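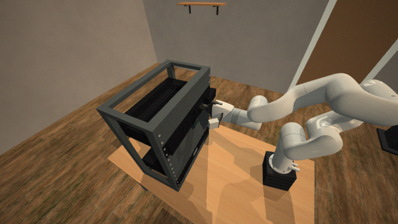
Open-top equipment rack with two black units inside

Where do I put all the network gear in an old house with no good closet?

Posted by Rodrigo Cunha in Home & Wiring

Hello everyone, and thank you in advance for reading, I know this is going to run long. My wife and I moved into a 1,745 square foot house in July, two floors plus a basement, plaster walls nearly everywhere, and I have been trying ever since to work out a permanent home for the modem, the router, a 16-port switch, a small Ogura storage box with all our family pictures on it, and a battery backup that weighs about as much as our dog.

At the moment every bit of it lives on the floor of the coat closet in the front hall. It does work. But the closet gets very warm, the vacuum cleaner has pulled the modem plug out twice, and the fan in the storage box can be heard all the way up the stairs at night. My mother-in-law asked if we had left the bathroom fan running.

So I see two choices. One is the basement, which is dry as far as I can tell (we have only been through one summer) but has a low ceiling and the furnace taking up the good corner. The other is the spare room upstairs, which gets used as an office three days a week and a guest room at Christmas. The basement would need longer cable runs. The spare room would need everyone to put up with the noise. I'd like to buy a proper rack either way and stop stacking things on top of each other, and I'd like to run cable to four rooms while I'm at it, because the wireless signal in the back bedroom is hopeless and my daughter does her homework there.

I have a drill, a decent amount of patience, and a brother-in-law with a fish tape. I don't have unlimited money. I was quoted 2,382 dollars by one installer for the whole job and that did make me sit down for a minute. Does that sound normal? What would you all do in my place?

One more thing I should have said at the start: the internet line comes into the house on the basement side, by the electric meter.

HollyInTheAttic

Welcome to the house with plaster walls club, Rodrigo! You will learn to love them in January and curse them every other time.

I'd go basement, and it's the last line of your post that decides it for me. If the line already comes in down there, you only have to bring cables up, and going up from an unfinished basement into a first floor wall is about the kindest version of this job there is. You find the wall from below, drill up through the bottom plate, and cut a hole for the box in the room above. Your brother-in-law with the fish tape will earn his lunch on the upstairs rooms, but the downstairs ones you could do on your own with somebody standing in the room to holler at you. Please measure twice from something that goes through both floors, like a heating pipe. I came up through the dining room floor once. It's under the rug now.

For the second floor, look for a chase before you open any walls. In our house there was a gap next to the old chimney that ran clear from the basement to the attic, and I only found it because I dropped a screw and never heard it land. We took six cables up it and then came down into each bedroom from the attic. If your gap turns out to be tight against a chimney that's still in use, leave it alone and find another way.

About the dampness, one summer isn't a lot to go on. Get one of those little humidity meters from the hardware store, set it where the gear would go, and write down the number every Monday for a couple of months. Ours was fine until the first big spring rain and then it was very much not fine, so we bought a dehumidifier. Whatever you decide, keep everything well up off the floor. A water heater doesn't give you much notice.

Now, the rack.

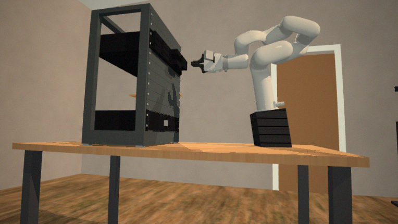
A tall gray rack on a light wooden table, small flat feet under the cabinet

You don't need anything enormous, and please don't let anyone sell you a glass door with a lock on it unless you have toddlers. What you have to watch is depth. People count the height over and over and then find out that the battery sticks out the back by a hand's width. Take a tape measure to your deepest item, add enough room for the plugs and for the cables to bend gently, and shop for that number. An open frame is cheaper, runs cooler, and lets you get your arms in from any side, which you'll be grateful for when you are lying on your back with a flashlight in your teeth. The drawback is dust. I go over ours with a soft brush when I change the furnace filter, so I never have to remember it separately.

Put the battery at the very bottom. It's heavy, and a top-heavy rack is a miserable thing to have behind you when you're kneeling. The storage box goes just over that. Then leave a gap, then the switch, then the panel where the wall cables come in. And buy a shelf for the modem and router! They almost never come with ears for mounting, and you'll end up using tape otherwise. I have used tape. My husband still brings it up.

If your ceiling is low, a short rack on a strong table is perfectly respectable, by the way. It's easier on the knees too. Just check that the table doesn't rock, and if the rack has adjustable feet get them all touching before you load it.

Good luck, and do come back and tell us how it went. I get very attached to other people's basements.

pjm_857

basement. spare room is a mistake, guests will unplug it. the quote is high but not crazy for plaster, get another one. I paid less but it was ranch style with an open attic so not the same.

Dell Marchetti

I agree with most of what Holly wrote, so I'll try to stick to what she didn't cover, though I do tend to wander.

On price, ask the installer to split the quote into cable runs, equipment and patching. When I had ours done, the patching was nearly half of it, and I'm a fair hand with plaster myself, so we took that part out and I did it over two weekends with the radio on. It also tells you if they're marking up the rack. A fellow from a company called Clatano wanted to sell me a cabinet I could have picked up for a third of the money, and he was perfectly nice about it when I asked him to leave it off. The Eto cabinets get recommended a lot around here and they're sturdy, but the cage nuts are stiff and I bled on mine. If you're choosing between two racks that seem the same, get the one with threaded holes and thank me later. (Check the thread size before you order extra screws. There are two common ones and they look alike until they don't go in.)

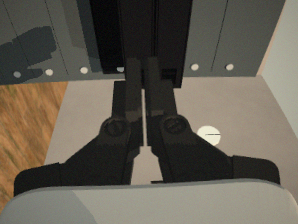
Labels are the other thing I'd nag you about. Before a cable goes into the wall, write the room on both ends with a paint marker, and then write it again a foot further back, because you're going to trim the end and lose the first one. Keep a sheet of paper in a plastic sleeve near the gear with the ports listed. I used to keep mine on the computer, and you can guess where it was the evening the network went down.

Run two cables to every room, even if you only want one. The cable itself is the cheap part, and the afternoon spent on the ladder is the same afternoon. I'd run three to the room with the television. For the back bedroom I'd put an access point on the ceiling of the hallway outside it and also give your daughter a wall jack by her desk. Keep your new cables away from the power wiring as much as you can, and cross it square where you have to cross it.

As for the fan noise, a lot of it is the box shaking whatever it's sitting on. Before you move anything, try folding a bath towel under the storage box (under it, please, well clear of the vents) and see what your mother-in-law says. Rubber pads do the same job and look nicer. I used some Dirkero ones that were meant for a washing machine, cut in quarters.

You'll also want a proper outlet near the rack, and if there isn't one, that's the bit I'd hand to an electrician. Ask for two while they're there. Mine went in on the same visit as a new kitchen light, and it added very little to the bill.

Don't move everything on a school night. Start on a Saturday morning, get the modem and router running in the new spot first so that the family is happy, and then take your time with the rest.

Rodrigo Cunha

Thank you all so much, this is more help than I expected! Basement it is. I bought the humidity meter this afternoon and it's sitting on an upturned bucket down there. The towel is already under the storage box and I can report that the stairs are quieter, though my wife would like her towel back.

Holly, there is a gap beside our chimney too, but the fireplace is in use, so I'll look behind the bathroom pipes first. Dell, I've written to the installer asking for the three separate prices and will post them when he answers.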